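Banc virtuel : la pince qui se ferme toute seule, suite

Bon, on fait vite, le numéro part ce soir. Vous êtes plusieurs à avoir écrit pour savoir pourquoi toutes les séries de mercredi sont marquées « à rejeter » dans le suivi. Réponse courte : défaut de pince en simulation, reproductible, pas encore corrigé. Réponse longue ci-dessous.

Le scénario, c'est celui de la salle à manger, version Trovwood. Départ pince ouverte, doigts à vide, puis approche de la table. Rien de méchant. Sauf qu'au 277e pas de calcul la consigne d'ouverture disparaît et le contrôleur Proltska repart sur sa valeur par défaut, donc fermeture à pleine force. Pas d'alarme. Pas de ligne au journal non plus, ce qui est presque pire.
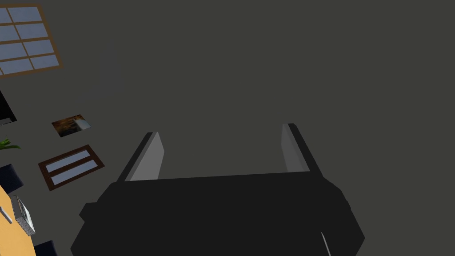

Archana Srivastava est tombée dessus en relisant les courbes d'effort, un pic tout seul au milieu d'un trajet à vide. Elle a relancé neuf fois. Sept fermetures intempestives, deux passages propres, même graine, mêmes paramètres. Donc pas un problème de scène, plutôt un message qui arrive trop tard entre le planificateur et le contrôleur. Ankit Malhotra penche pour la file d'attente du module Trorkix, modifiée en octobre. À confirmer, il a promis un retour mais il est aussi sur la migration des licences, alors patience.

Pourquoi on en fait un article alors que c'est du virtuel ? Parce que le même contrôleur tourne sur la cellule Katiyar, la vraie, avec des gens à côté. Le défaut n'y a jamais été vu. Mais jamais vu, avec un journal muet, ça ne vaut pas grand chose. La cellule reste donc en vitesse réduite, portillon fermé, et personne ne met la main entre les doigts sans coupure d'énergie. Même pour « juste dégager un truc ». Surtout pour ça. 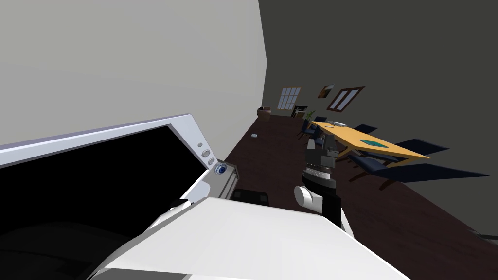

Deuxième sujet, lié ou pas, on ne sait pas encore : les volumes de protection. À la reprise après défaut, le planificateur recalcule une trajectoire sans relire la liste des obstacles. Sur trois reprises, le bras est passé à travers un dossier de chaise sans déclarer de contact. Et il y a de quoi toucher, dans cette salle, avec cinq chaises bleu marine autour de la table et un portable gris posé au bout du plateau. En simulation ça ne coûte rien. Archana a ouvert un ticket séparé, merci de ne pas tout mélanger dans le même fil, on s'y perd déja.

En attendant le correctif :

Ne pas utiliser les séries de mercredi, ni pour l'apprentissage ni pour les démos.
Activer la journalisation complète de la pince (option décochée par défaut, oui, on sait).
Après un défaut, redémarrage complet du scénario, pas de bouton « reprendre ».
Toute fermeture non commandée se signale le jour même, à Ankit, avec le journal brut et pas une capture d'écran.

Ceux qui ont encore l'ancienne version du module Trorkix sur leur poste : gardez-la, ne mettez pas à jour, on en a besoin pour comparer. Un mail à Archana suffit, elle passera récuperer les fichiers.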